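Ticket 2639
Queue: Floor automation / Hanging cell 2
Site: Adano returns and re-hang
Opened by: Luana Rocha, shift lead, hanging and steaming
Priority: Normal, raised to High on second entry
Status: Closed, with one follow-up open
Subject: Elastic waist garments coming off hangers before the steamer, and who is supposed to deal with them

Original report

Since the April software update, the two-arm cell is dropping more elastic waist items than before. Shorts and pull-on skirts mostly. Trousers with a button waist are fine. Shirts are fine. The garment goes onto the hanger, the cell marks it complete, the hanger goes on the rail, and by the time it reaches the steamer one side of the waist has slipped and the garment is hanging from one shoulder wire. Some end up on the floor.

The steamer operator has to stop, re-hang, and rescan. The rescan counts as a manual touch, so our manual touch number goes up and the cell's number stays clean. I would like that looked at too. My people are getting asked why they are slow when they are fixing something that was already marked done.

Please don't close this as "operator training." We did the training.

Luana Rocha

Entry 1, support desk, 8:40 a.m.

Received. Pulled the cell log for the last full batch. The batch was 444 garments, all passed as complete by the cell, no faults raised. The cell has no record of any garment slipping after release, because there is no sensor between the rail and the steamer. So from the log alone I can't confirm the problem or rule it out.

Questions for the floor:
- Does it happen with one hanger type or all of them?
- Is it the same side each time?
- Are the garments going in flat or folded?

Entry 2, Luana Rocha, 10:15 a.m.

All wire hangers. We don't run the clip hangers on this cell because the grippers can't open the clips. It's mostly the right side that slips, looking at it from the loading position. Garments go in flat, waistband away from the loader, same as the sheet on the wall says.

Raising this to High. We had to pull a person off inspection to stand between the rail and the steamer and catch them. That is a full job now, and it isn't on the schedule. When the cell went in we were told two of the hanging positions would move to inspection and stay there. They moved. Now one is back doing half of what she used to do, without a station, standing up.

Entry 3, support desk, 11:05 a.m.

Understood on the staffing. I can't change the schedule from here but I have copied the shift planning contact so it is on record.

Asked Clestico (cell integrator) for the release notes on the April update. Their reply, shortened: the update changed the hold step. Before, one gripper kept pressure on the shoulder wire until the other arm had let go of the waistband and moved clear. After the update the two releases overlap to save time. They tested on knit tops and woven trousers. They did not list elastic waist as a separate category.

That could explain it. A gathered waist wants to pull back in. If the wire is let go early it can ride up on one side and still look threaded at the moment the cell checks it.

Entry 4, support desk, 1:30 p.m.

Went down to the floor. Had the cell run at reduced speed with the operator's approval. Notes:

Loading is being done correctly. I watched the loader for a while and the sheet is followed.

The hangers are not all the same. There are at least two wire gauges mixed on the supply rail. The thinner ones flex when pressed near the shoulder and spring back when released. The supply is from Tetteh and the cartons have the same part number for both, so the floor has no way to tell from the label.

The loader already sorts out the thin ones by feel and puts them to the side. She does this because it makes the drops less frequent. This was not written anywhere. I have asked that it be written down, and that the time it takes be counted.

Checks to do next:
1. Run elastic waist items with thick hangers only, current software.
2. Run elastic waist items with thick hangers only, old hold timing.
3. Run elastic waist items with mixed hangers, old hold timing.

Each run to be 6 garments to start. Small, but the floor can't give up the cell for longer in the middle of the day.

Entry 5, Luana Rocha, 1:55 p.m.

OK with the runs. Please do them at the end of the shift and not during it. Last time a test was run at two o'clock the rail backed up and people stayed late to clear it. Also I want the loader in the room for the tests. She knows which garments are going to go wrong before the arm has finished with them, and it would save you time to ask her.

Entry 6, support desk, 4:20 p.m.

Runs done with the loader present.

Run 1, thick hangers, current software: 2 slipped.
Run 2, thick hangers, old timing: none slipped.
Run 3, mixed hangers, old timing: none slipped before the steamer, one uneven but still on.

So timing is the main cause and the thin hangers make it worse.

The loader pointed out something I would have missed. On slippery cloth the waistband needs to be pulled out to its full width before the wire is let go, and she could see on the slow runs that the right side was being released with slack still in it. She used to do that pull by hand with her thumbs when this was a manual station. I have passed it to Clestico in her words.
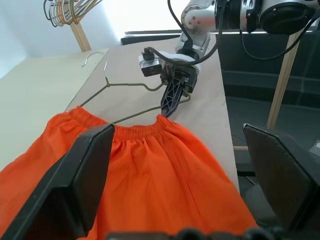 Clestico asked whether the extra pull could be left to the steamer operator as a finishing step. I said no. The reason for the cell was to take the repeated wrist and shoulder work off the hanging team, and moving it one station down the line doesn't do that. The steamer operator also has the hot side to mind and shouldn't be reaching across it for a garment that is half off.

Entry 7, Clestico support, by email, pasted in by desk

"We can restore the old hold timing for a selected garment class. The cell does not currently tell elastic waist from fixed waist on its own, so the loader would choose the class on the panel. It is one extra press per garment, or one press per batch if the batches are sorted. Cycle time for that class will be longer. We can look at the waistband pull as a separate change, no date yet."

Entry 8, Luana Rocha, next morning, 7:10 a.m.

One press per batch, not per garment. If it is per garment it will be forgotten at the end of a long shift and then it will be called an operator error.

That means somebody sorts. Returns come in mixed. Sorting can be done at inspection, where they are already looking at every piece, but it is added work and I want it in the rate. I've talked to the inspection team and they are fine with it on that condition. Two of them prefer it – they would like to have a say in what goes to the cell, since they are the ones who hear about it when it comes back wrong.

Also, the panel is in the wrong place. It faces the maintenance aisle. The loader has to walk around the guard to press anything. If she is going to be using it every batch it has to be on her side.

Entry 9, support desk, 9:00 a.m.

Agreed on all of that. Actions:

- Class selection set to per batch. Done, needs a restart of the cell at changeover.
- Old hold timing restored for class "elastic waist." Done.
- Panel move requested from site maintenance. The cable is long enough, it only needs a bracket.
- Thin hangers: purchasing to ask Tetteh for a separate part number. Until then, sort at carton opening, not at the cell.
- Manual touch count: sent to Gemedness, who run the reporting dashboard. Asked that a rescan within the steamer zone be recorded against the cell's batch as a rework and not against the person who scanned it.

Entry 10, Gemedness reporting, pasted in by desk

"The change is possible. Please confirm who owns the rework number after this. At the moment nobody is assigned to it and it will show as blank on the morning report."

Entry 11, support desk, 9:35 a.m.

Confirmed with site: the automation group owns the rework number. It should not be blank and should not default to the shift lead.

Entry 12, Luana Rocha, three shifts later

Drops are down. We had a few on the first shift, before everybody was used to the class button, and I haven't had one reported on the last. The person who was catching garments is back on inspection.

The cell is slower on elastic waist, as Clestico said. The rail has a gap in it now when a batch of shorts goes through. I have told the steamer team to leave the gap alone and use it to clear their table. Please don't let anyone "fix" the gap without asking us.

Panel is still on the wrong side. Bracket has not arrived.

Dashboard is correct as of this morning. It's the first report this month where I didn't have to write a note underneath it.

Entry 13, support desk

Setting to Closed. Panel move stays open as a follow-up under the same number.

For the record, and for the next update: elastic waist garments are now on the acceptance list for this cell, and the loader on shift is to be present for acceptance and to sign the sheet. Clestico has agreed to this. Sign-off previously came from the site office only.

Resolution code: Configuration. Contributing: mixed supply.
Operator error: No.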